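Kikarier Wrist Kit, after a winter of use
Posted Saturday, February 6, 2021
Filed under: Shared shop, Arms and motors

The Kikarier kit costs 700 dollars, and for that you get a wrist camera, a bracket, a coil of cable, eight screws and a booklet that assumes you have already read the booklet. You supply the arm. We have one at Suvilport, bolted down behind the long pine table, and until we put the kit on it the thing moved with great confidence and no idea where anything was. I know people like that.

First, the hardware, which I like. The bracket went onto the wrist without any filing, and filing is how we do most things here. The screws are decent steel and the holes line up. Margareta Grecu held the camera while I tightened, and we only had to take it off again once, when I noticed that I had it facing the ceiling. The booklet shows the camera from the one side where up and down look the same. A printed arrow would have cost them nothing.

The cable is too short if you route it the way the drawing shows and too long if you don't. We let it loop out at the wrist and tied it farther down. Leave slack at the last joint. The first time ours went tight, the arm stopped, thought about it, and reported a collision with "unknown object," the unknown object being Kikarier's own cable. Everything else behind the table is my fault and a matter of general housekeeping. Keep the stop button somewhere you can hit it with either hand, and keep your cables out of the path between you and it. I say this as a man who has done the little dance.

Calibration takes a whole evening. The software moves the wrist through a set of poses while it looks at a printed pattern, and after each pose it asks "Is this OK?" with no hint of what OK might be. I said yes to all of it. The result was off by the width of a finger. I did it again and said no to a few at random and it came out fine, so make of that what you will. Yuto Takeda says you are supposed to reject the poses where the pattern has glare on it, and I would like to know which page he found that on.

Now for the part everybody asks about, meaning objects. With anything solid and dull the kit is excellent. Mugs, blocks of scrap, a roll of tape: the camera looks down, draws its outline, the fingers open, down they go. I stopped watching it after a while, and I can't give a gadget higher praise than that.

Then I got ambitious and tried clear plastic. We keep dish soap at the shop sink, and a Dawn bottle with nearly all the soap used up is the meanest test I have found. From the wrist you are looking through the thing at the table behind it. The lettering is easy, the cap is easy, and everything between them is a matter of opinion. The kit's opinion was that the bottle was two small objects and some knots in the pine. It rated one of the knots as the better grasp.

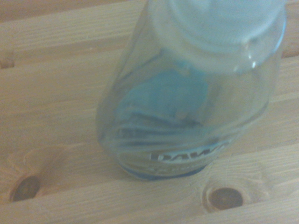
Bijan Bagheri wrote in after my first post on this to say that he wraps every clear part in masking tape and has never had a miss, and that anyone who spends a week fighting transparency on principle has too much free time. He added that the lighting advice in the booklet is backwards, and that a low lamp from the side does more for edges than any setting in the menus.

He's right about the lamp. I put one down near table height and the software began to find the sides of the bottle, or at least to suspect them. About the tape I will only say that if I am going to walk over and wrap the bottle by hand, I could also pick it up while I'm there.

What got us most of the way was giving up on the overhead view as the only view. There is a setting called "approach hints," buried two menus down under Display for some reason, and it lets you tell the planner that the object is upright and taller than it is wide. Once it believes that, it looks for a cap and works downward from there. The cap is white, opaque and exactly the kind of thing the kit likes. 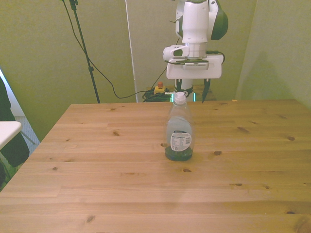

Stopping height is the other number to fuss over. The default brings the fingers down as if everything in the world were a coffee mug, and a tall bottle gets knocked over before anybody has gripped anything. I raised it a little at a time until the fingers cleared the cap on the way in, then saved it as its own profile. Save it under a new name. If you save over the default, the mugs suffer.

Grip force is fine for firm objects and too eager for squeeze bottles, which were, after all, designed to do something when squeezed. Turn it down before you try this with the cap open. Lumturie Vukčević lent me a towel.

Payload is listed at 500 grams with the bracket fitted. I never got close to it with soap. With a half-full paint can the wrist sagged and the camera view went with it, so I believe them.

Support is by email. I wrote to ask about the calibration prompt and got a polite reply telling me to select OK if it was OK. A second message, about the cable, was answered within the day by a different person, who sent a better drawing than the one in the box and said it would be in the next printing, due in June.

I looked at the Wollside kit too, before we bought. It comes with a longer cable and a proper calibration guide, and the bracket is plastic and flexes when you breathe near it. Mitsuko Morikawa has one and is happy with it, though she mostly moves felt.

Would I buy the Kikarier again? Yes, with shop money. With my own I'd wait for the new booklet. If your work is wood offcuts and mugs, get it and enjoy yourself. For clear plastic, plan on a side lamp, the hints menu and a free weekend, and keep a mug nearby so the arm can get one right now and then.

Profiles for the tall bottle and the default mug are in the shop folder. Please stop renaming them.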